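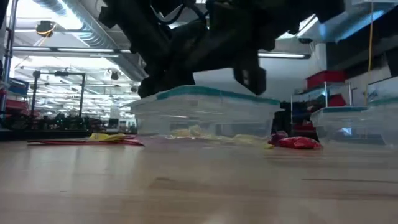
Gripper over the main container, lid on. Low view, afternoon.

March

Spent most of today on the approach rules and hardly any of it on the arm itself. The lid task has been running under a page of notes that grew by accretion, and two of the notes contradict each other. One says the fingers open fully before the descent starts. The other says they open to the preset width for the object class and stay there. Both have been followed, depending on who set up the session. I have struck the first. Preset width, set at the hover point, no change until the lower limit is reached.

Hover point is now written as a height above the lid and no longer as a height above the table. The table figure worked while we used one box. With two boxes of different depth in rotation it put the fingers too close on the tall one. New figure is 300 millimeters from the top of the lid, measured, with the arm stopped. Below that line the speed cap applies. I wrote the cap as a percentage of the program speed and Teemu Väisänen objected by message within the hour: a percentage of what, on which program. He is right. It goes in as an absolute value, and the value goes in the table at the front of the sheet where it can be checked without opening the controller.

Teemu's second objection was to the word "clear." The sheet says the table must be clear before a run. The table is never clear. Today there was the box with the pale yellow food pieces, a second box with the same color of lid off to the right, a red bag between them, and on the left a yellow thing and a flat red strip. All of that can be legal. So the rule has to say what the table may hold, and where, and drop the adjective.

Draft wording, as it stands tonight:

Objects named in the task card may be anywhere inside the work zone. Objects not named in the task card may be in the zone if they are listed as distractors for that run. Anything not on either list comes out before the arm is enabled. Soft packaging next to a lidded container is kept at least one open finger width from the container wall, unless contact with it is the point of the run.

The last sentence is the one I expect to argue over. Soft bags move when a finger brushes them, and then the later part of the log describes a table that doesn't match the card. I would rather have the gap. Engelbert Gasser thinks the gap makes the set too tidy and that a kitchen counter does not come with margins. We went back and forth over lunch and settled on tagging: gap by default, a flag on the card if the gap is waived. The flag has to be entered before the run. Entering it afterward to excuse a bumped bag is a deviation and gets logged as one.

Food contents. The old sheet says nothing. I added that a container used with food in it is marked on the card as filled, with the type of contents, and is not swapped mid-series for an empty one. Mass changes, and so does the way a clear wall looks to the cameras. Food that has been in the cell does not go back to the break room. That line was already on a sticky note on the Lullar cabinet, in capitals, but a sticky note is not a procedure.

Reflections. The wall of the box picks up streaks from the ceiling lights, and the surface of the table does its own version. Engelbert wanted a rule that the lights be turned down on one side. I don't want a rule I can't verify. What I can verify is the light state at the start and end of a series, so the card gets a field for it: all on, or list what is off. Changing the lights during a series ends the series.

Went through the stop conditions with the Flisow checklist next to me. It has 18 items and was written for a palletizing cell, so a good part of it has no bearing on a tabletop. Kept 8 of them. Merged the two about guard interlocks. Dropped the one about the conveyor. The one I nearly dropped and put back: a person reaching into the zone to adjust an object waits for the arm to be stopped and confirmed stopped, and "holding position" does not count. Our habit has been looser than that. A holding arm looks the same as a stopped one from the table side, and the only difference is on the pendant. The confirmation is now spoken, by whoever has the pendant, before hands go in. Teemu will find it slow. It adds a few seconds.

Lid contact. Still no agreed force limit for pressing on a closed lid. The Jurić note gives a number for glass jars, which I am not going to borrow for a plastic snap-on. Left the field blank with "TBD, do not run press tasks" beside it. Approach and grasp can go ahead in the meantime.

Naming. Cards have been calling the containers "big," "wide," "box 2," and in one place "the good one." Each gets a number on the underside with a paint pen, and the card carries the number. Same for lids, separately. The lids get swapped between boxes and do not all seat the same.

Version control: the sheet moves out of the shared folder and into Ploturico with the rest of the cell documents. Revision is 7. The previous ones stay readable. Anyone running from a printed copy checks the revision on the print against the one on the screen, initials the card, and throws the old print away. I found three old prints in the drawer under the pendant and threw them away myself.

Open for tomorrow:
Measure hover height on both boxes with the lids on.
Speed cap value, in millimeters per second, from Teemu.
Paint pen. The one in the drawer is dry.
Ask Engelbert for his waiver examples in writing.
Recheck the zone markings on the right side, where the second box stands. If its edge is over the line, either the line moves or the box does, and I want that decided before the next series.

Left at 6:40. Arm parked, power off at the cell, key back on the hook.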